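Toy kitchen swap returns in July

The family resource room on Nitton Street will hold its toy kitchen swap again in July, and we are taking items from now on. Last year 44 families came, which was more than the room could hold comfortably, so there will be two sessions this time, one in the morning and one after lunch. Please sign up for one or the other on the sheet by the front desk.

The swap works the same way as before. You bring play food, toy dishes or small toy appliances that your children have outgrown, and you get one token for each bag. Tokens can be spent on anything on the tables. If you have nothing to bring, ask at the desk and you will be given two tokens to start with. Items left over at the end go to the preschool in Coste.

Henok Chala is sorting donations again and has asked us to pass on a few notes.

Wash plastic pieces in warm water with dish soap and let them dry fully before bagging them. Bottles and cups with a hollow inside are the ones that come back moldy. If a toy bottle has been in the bathtub and you can't open it to check the inside, please don't send it.

Check for size. Anything that fits through the cardboard tube from a roll of toilet paper is too small for the under-three table. Those pieces are still welcome, but they need to go in a separate bag marked "small."

Take out the batteries. Toy ovens and mixers often have a battery door on the bottom with a single screw. If the battery has leaked and there is white crust on the contacts, we can't take the toy. The county drop-off point in Orov accepts these, as well as loose batteries.

Fabric food can go through the wash in a pillowcase, on cold. Felt tends to shrink in the dryer, so lay it flat instead. Wooden pieces should be wiped with a damp cloth and not soaked. Paint that flakes when you rub it with your thumb means the piece should be thrown out.

Sets don't have to be complete. Parents often hold back a box because the knife or the second cup is missing, and in our experience children don't mind. Last year the mixed bags went before the matched sets did. We do ask that you keep a pot and its lid together with a rubber band.
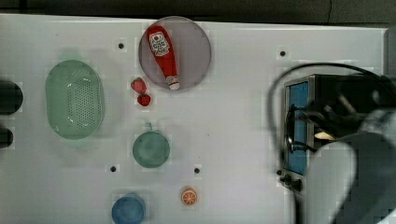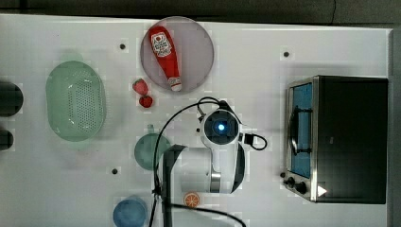
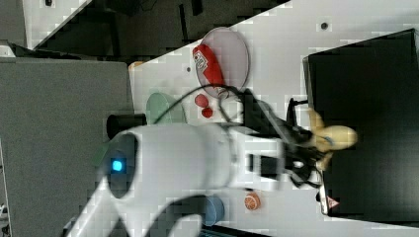 Large items are harder. The room has one storage closet, and full play kitchens and shopping carts will not fit in it. If you have something that size, write a short description and a phone number on an index card and pin it to the board in the hallway. Families can then arrange pickup between themselves. Wiveck Hardware has offered 40 free cardboard boxes for anyone who needs them – ask at the counter.

Drop-off is during normal room hours, at the side door. Please don't leave bags outside when the room is closed. Two were rained on last spring and everything in them had to be washed again.

We could also use help on the day, mainly for setting up tables in the morning and carrying boxes to the car at the end. An hour is fine. Put your name on the second sheet at the desk, and write down which session you plan to attend so we don't schedule you during your own turn at the tables.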